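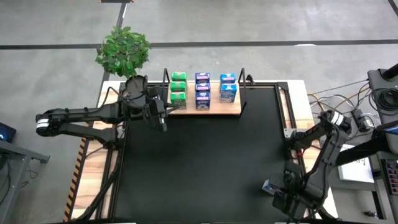 Photo: Barnabás Kun

Siltari wants shops to rent its two-armed shelf stocker by the month, and the August brochure calls the thing ready to work. I have my doubts.

Look at how tidy the job is. Small cartons sit in columns on a wooden tray, sorted by color, and one arm has a little blue-and-white box in its grip over a black mat. A pharmacy back room in my town has crushed corners, shrink wrap and a delivery guy who leaves everything in the doorway.

The rent is $600 a month, with 30 days to cancel. Fair enough. But the contract also bills setup every time you change the layout, and shops change layouts constantly. My sister-in-law's store did it five times last year — twice for cough syrup alone.

Balogh, the dealer, told me the arms handle 51 package types. I asked for the list and got a link to the brochure. I asked what happens with a torn box and got the same link.

I'd like to be wrong, because stocking is dull work and hard on the knees. Let Siltari put one in a busy store for a month, with the regular staff running it, and publish every dropped box. Until then I'd keep the $600.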